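Features > Work & Machines > Galleries

Can it clear the table yet?

Print this page | E-mail this to a friend

By Lucinda Okafor

December 2022

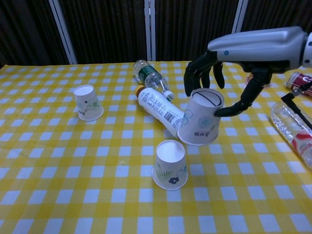
I have been promised a machine that does the housework for as long as I have been doing housework. The promise always comes with the same two words, "very soon", and it has been very soon since I was at school. So when Planik, who run the small automation fair at Prosberg, wrote to ask whether I would like to spend two days watching what they called "everyday manipulation", I said yes, and packed sandwiches.

Everyday manipulation means picking things up. It means putting them down again somewhere sensible. A child of four can do it badly and a child of seven can do it well if bribed. I went with an open mind, or what I thought was one, and came home with a notebook full of crossings-out.

There is only the one photograph this time, so I have put my notes with it in the usual short pieces.

The cup

Look at the hand and the cup together. A black hand with jointed fingers, the tip of the thumb against one side of a white paper cup and the fingers hovering over the opposite rim. I find this the most interesting part of any of these machines, the bit just around the moment of contact. A paper cup is a mean test. Grip too little and you haven't got it, grip too much and you have a squashed cup. A mug would forgive you. My question for the makers is always what happens with the next cup, and the one after that, and I have yet to be given a number I could check.

Upside down

Two of the three cups on the cloth are upside down. I think that matters more than the people selling these things like to admit. At home a cup is never where the last cup was. It is on its side under the sofa, or inside another cup, or on the windowsill with a teabag in it. You and I turn one over without noticing we have done it. For a machine, a cup the wrong way up is nearly a different object, with the narrow end where the wide end ought to be. I asked three exhibitors about this. Two said it was "handled in software" and the third offered me a biscuit.

Bottles lying down

There is a white bottle with an orange cap on its side, tucked up against the cup, and a clear water bottle lying just behind it. Anyone who has cleared up after a party will know this arrangement. You move one thing and another thing goes. I lift the bottle first, always, and I could not tell you how I decided that. Ask an engineer how the machine decides and you get a diagram with a lot of arrows.

A word on labels

The white bottle has rows of tiny print and a barcode. I mention it because a man from Fullovora told me, with great confidence, that barcodes would solve the whole problem of sorting. Perhaps they will in a shop. They tell you what a thing is. They don't tell you whether it is finished with, whether the top is on properly, or whether my husband is saving it for the allotment.

The far side

A drink can and another clear bottle lie along the right side of the table. These are the ones I would leave till last. My complaint about demonstrations in general is that they stop at the good bit. One object is picked up, everybody claps, and the talk moves on to what will be possible next January. I want to see the last can go in the bag. I want to see the cloth shaken out.

Gingham

I like the tablecloth. Yellow and white checks, the sort my aunt had for the caravan. But think about cloth for a moment. It rucks, it slides, it catches on things. Then try folding it. I have read 317 pages of fair catalogue (I counted them on the train) and the word "laundry" appears on very few of them, usually near the word "future".

The sums

Planik handed out a sheet with results from one exhibitor's own trials, on a different table from the one in my picture. Out of 227 attempts at moving a single item from a table to a tray, 202 were marked as a success. That sounds splendid until you do it with your own crockery in mind. Twenty-five failures. I asked what counted as a failure and was told "the item did not arrive". I asked whether a success could include the item arriving in two pieces. They promised to write to me about that – they have not written.

The shop floor

To be fair, and I do try, not everyone is aiming at my kitchen. Egger, a stockroom outfit with a stand near the doors, want machines to put things on shelves overnight. Their case is better than most. Same shelves, same boxes, no dog. Even so, the manager I spoke to said a person still goes round in the morning to straighten up, and that in a bad week the person has roughly 727 boxes to look at. I asked who straightened up before the machine came. The same person, he said, only she used to start later.

What would change my mind

A whole table, cleared by a machine that has not met it before. Cups both ways up, bottles standing and lying, something sticky, something belonging to somebody who will shout if it is thrown away. No one stepping in with a helpful nudge. Then the same again after lunch, with the chairs moved.

I do not think that is an unreasonable thing to ask. It is what we ask of a teenager on a Saturday job, and we don't give the teenager a stand and a banner. The hands are better than the ones I saw at my first fair, I will say that. Those were two flat pinchers and a lot of hope. Fingers and a thumb are a real step on, and I watched them for far longer than I meant to.

Planik have asked me back next time. I have said I will come if there is washing-up.

More letters than usual after the last gallery, on lawn mowers, so please keep them short. Several of you wanted to know whether I have ever owned one of the round floor cleaners. I have. It is in the cupboard under the stairs, behind the broom.

14 comments | 38 shares

Print this page | E-mail this to a friend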